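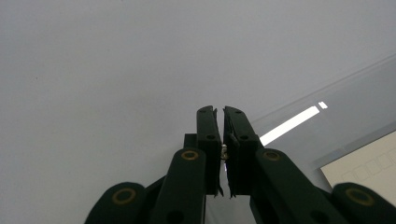
Re: [gatero-data] How many episodes before we retrain?

From: Gobnait Ó Dálaigh
Date: Aug 28, 2023

Pádraig Madigan wrote:
> Smaranda and I are at 737 episodes with the hand-held
> grippers. Do we keep going to 1,940 as planned, or stop
> and train on what we have? Also, what should we do with
> the ones where the operator fumbles and tries again? I
> have been deleting them.

Please stop deleting them. If the operator misses, opens the fingers and gets it on the second try, that is a good episode and the policy needs to see it. The only ones to throw out are those with a tracking dropout or a hand that leaves the work area for good. Mark the retries with "r" in the notes column and Conall will sort them out when he builds the set.

On the count, I would train once now and then carry on. Hold back 90 episodes for checking and don't touch them again. The last run at Hinum went straight to the full number, and we found out in October that one operator had done every pick with the right hand. A short training run would have shown it.

Some things to fix before the next batch:

Start each episode with both grippers over the board and apart. Several of the ones I watched start with the hands already moving.

Move the acrylic stand between episodes. It can go left, right or nearer the operator – a few inches is enough. If it stays near the far edge every time, the model will learn the spot and ignore the stand.

Close the fingers fully once at the start of a session, so we can check the width reading against zero.
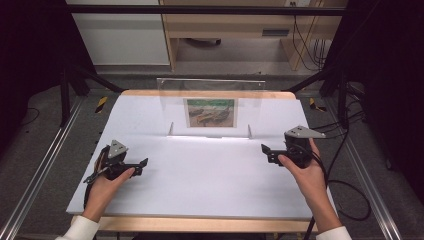
Start position, left and right grippers facing each other over the board.

Philomena has the next 100 task cards ready and will put them in the shared folder. Pádraig, do you still have any of the deleted episodes on the recording machine? If so, copy them over before the disk gets cleared.

Gobnait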